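Mevby Tray Wiring Set: README

Short notes on the contents of this folder, written for people who will sort, label or repair the same kind of parts.

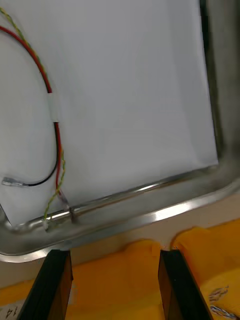 The set grew out of our repair bench, where we take apart small electrical appliances and lay the inner parts in trays before we decide what can be used again. Man-sik Son began the collection in December and I joined a little later to do the labels. English is my second language, so please write to us if some sentence is not clear.

What is in the folder

There are 2705 pictures in total. Of these, 900 have been labelled by hand and checked by a second person. The rest have only a tray number and a bench number. All are close views of parts in or near a tray: panels, metal rods and tubes, wires, terminals, clamps and small fittings. Most trays are stainless steel, because this is what we had in the cupboard.

The folders are:

labelled/ the checked pictures
unlabelled/ the remaining pictures
notes/ bench notes, one text file for each tray
names.txt the list of part names, with the spelling we agreed

Part names

We had long discussions about names. Finally we use these:

panel: any flat piece bigger than a hand, whatever it is made of
rod: a long thin round metal piece, also when it is a tube inside
wire: one single wire, named by its colour as seen (red, black, yellow-green)
sleeve: any short cover around a wire, heat-shrink or tape, we do not separate them
spade terminal: flat connector at the end of a wire
fitting: a small part which holds a wire or a rod and has no better name

Please do not guess the function of a wire from its colour. In old appliances we have found many surprises. The label says the colour and nothing more. If two wires are twisted together and have different colours, label them as two. A single wire with two colours gets one label with a hyphen.

If a part is partly hidden, label what can be seen and add "hidden" in the last column. A terminal which is lying free gets the word "loose". A terminal which is pushed on its tab gets "fitted". When you cannot decide, leave the column empty.

How the trays are numbered

Each tray has a letter for the bench and then a number. Benches B and M take their letters from the old shelves, Berka and McPhee, and these names still appear in some notes. Trumis is the name of our first label sheet. It is replaced by names.txt, but the older bench notes use its words, for example "bar" for rod and "plate" for panel.

Known problems

Polished steel gives strong reflections, and a bright line on a rim was sometimes labelled as a rod. Mereana Costigan corrected the ones she found. In 7 bench notes the tray number is missing. Very thin wires are often forgotten by the labellers, mostly when they run next to a thicker one.

Version 2 has the same pictures as the first version. Only the names and the "loose" column are changed.

Corrections

Send the file name, the old label and the new label, one per line. We read them every Tuesday.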